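Courses > Textiles and Daily Life > Handouts > Week 2

Knit and Cloth: Notes to Read Before the Class

A woven cloth is two sets of threads at right angles, going over and under until someone gets bored. A knit is one thread that loops through itself. Most of what goes wrong with your clothes follows from this.

Rib alternates columns of plain and purl. The columns pull inwards, so rib hugs, and then one day it stops hugging and you own a tent. 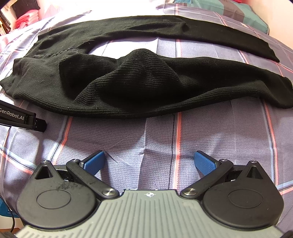 Handout 2, p. 30

Pilling is loose fibre ends rubbed into balls. Short fibres pill sooner. The Odov mill sold a "never pills" yarn for one season, and the label was the only part that kept its promise. Test pieces at Barkik are rubbed 500 times, a gentle week for an elbow.

Black is the hardest shade to judge. Dyers want it deep, shops light it kindly, and strong light will find a green or a brown in it that neither party mentioned.
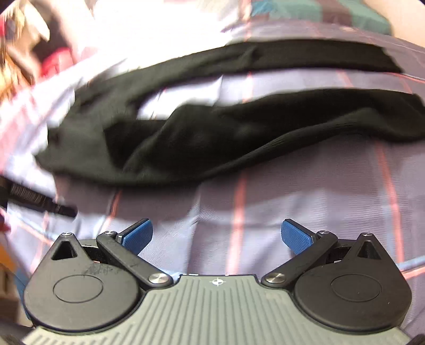

Rolimcombe, July 2020

Creases: cotton keeps them, wool forgives them, polyester takes orders only when hot. Weigh your sample before you wash it. Last year's group weighed theirs after, and learned a good deal about water.

Bring one knit you no longer like, and read Oprea on twist, at least as far as the diagrams.

Related handouts
Week 1: Fibres and Where They Come From
Week 3: Dyes, Fast and Otherwise
Week 4: Mending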